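## Wooden chopsticks and the container they stand in

Unvarnished wood takes up water through the end grain first. On a chopstick, both ends are exposed and the lower one usually sits at the bottom of a container where air hardly moves. Most of the grey staining and musty smell in a utensil pot starts there.

**Washing**

Wash by hand in warm water with a little washing-up liquid. Rub along the grain with a soft cloth. Scouring pads raise the fibres, and raised fibres hold starch. Do not soak. The dishwasher is unsuitable for bare wood: the cycle is long and the drying heat opens small cracks along the shaft.

**Drying**

Wipe, then lay flat on a rack with gaps between the sticks. Leave for 12 hours before putting them away. In a cold kitchen allow longer. A stick that feels cool against the lip is still damp.

**Storing**

Return them to the container one at a time, thicker end up, so the eating ends are not handled. Check each shaft for splits on the way in. Chopsticks can share a container with other wooden utensils if everything in it is dry.

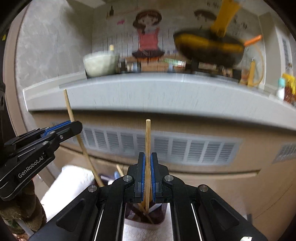
Vaughn Iwasaki writes that he stores his thin end up, as the tips then stay clear of whatever collects at the bottom, and that he has had no staining since changing over. The method is sound for a household where only one person puts things away. Clean hands are needed, and the points should sit below the eye level of anyone leaning over the worktop.

**The container**

Empty it every 2 weeks. Tip out crumbs, wash the inside, and dry the corners with a twist of kitchen paper; a rounded corner is quicker to wipe than a square one. Containers without drainage holes should never receive wet utensils.

**Smoothing and oiling**

Rough patches can be taken down with 1,000 grit paper, used dry and along the grain. Wipe off the dust and apply a thin coat of food-safe mineral oil. Leave overnight and buff with a clean cloth.

Discard any stick with a split at the eating end. Sanding does not close it.

Last revised 27/08/2019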